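Foro del Club de Robótica > Proyectos en curso > Agarre en simulación: el dichoso mango curvo

arnska_mod
Abro hilo nuevo porque el anterior iba ya por la página 14 y la mitad era sobre quién se dejó la ventana abierta.

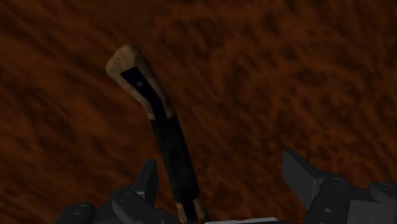

Estamos con la tarea del mango dentro del simulador. La pinza baja, se coloca y cierra, y el evaluador da el agarre por bueno si aguanta dos segundos en alto. Llevamos 288 intentos con la última versión y 151 buenos. Nuestro tutor lo llamó «prometedor», que es lo mismo que dijo de mi redacción de primero. La entrega es en diciembre. Se admiten ideas.

pascu
Mi idea es centrar la pinza antes de cerrar. Con el mango tan pegado al dedo izquierdo, ese dedo llega primero, empuja, y cuando aparece el derecho ya está todo girado. Lo dije en octubre. Lo vuelvo a decir por si alguien lo está coleccionando.

Drudo77
Discrepo. Si centras siempre, la red aprende a agarrar mangos centrados y luego en el torneo te lo ponen torcido y adiós. Que aprenda a cerrar descentrada, que para eso son dedos articulados.

pascu
Para eso son dedos articulados, dice el que en marzo quería pegarles velcro.

Drudo77
El velcro funcionaba.

bianca_coman
Hola, soy Bianca Coman, entré este curso y llevo el registro de errores. He repasado los fallos uno por uno (sí, todos, tenía gripe) y casi siempre se nos escapa cuando cierra cerca del codo, donde el mango se dobla. En el tramo negro recto va bastante mejor. ¿Alguien ha mirado qué punto de agarre estamos pidiendo?

arnska_mod
El centro de la caja envolvente del objeto.

bianca_coman
¿De un objeto curvo?

arnska_mod
Dicho así suena peor.

madix
Pues ya tenemos culpable. El centro de la caja de una cosa doblada puede caer al lado de la cosa. Estamos mandando la pinza a coger aire con una precisión envidiable.

Drudo77
A ver, eso explica una parte. Yo sigo pensando que el rozamiento está mal puesto. La empuñadura negra y los extremos color madera tienen el mismo coeficiente, y no me lo creo.

madix
El coeficiente lo pusiste tú.

Drudo77
Por eso sé que no me lo creo.

pascu
¿Y el fondo? Alguien puso esa textura marrón rojiza llena de manchas y los extremos del mango también tiran a marrón. Yo a ratos dudo dónde acaba uno y empieza el otro, y tengo ojos.

madix
El fondo se queda. Hay 3.561 imágenes de entrenamiento con fondos variados y ese es de los amables. Si solo agarra cosas sobre blanco, montamos una cocina nórdica y ya está.

arnska_mod
Resumo antes de que esto acabe otra vez en la ventana. Bianca cambia el punto de agarre al eje del tramo recto. Pascu prepara una versión que centra y Drudo otra que no, mismas semillas los dos, y sin tocar nada más. Sobre todo sin tocar el rozamiento – te estoy mirando, Drudo.

Drudo77
¿Puedo tocarlo en una copia?

arnska_mod
En una copia, con nombre decente. «final_final_bueno_2» no es un nombre decente.

bianca_coman
Lanzo lo mío esta noche a las 21:00 y lo dejo corriendo. Por favor, que no apaguen el equipo del fondo, que tiene un cartel.

pascu
El cartel se lo llevó el viento. Por la ventana.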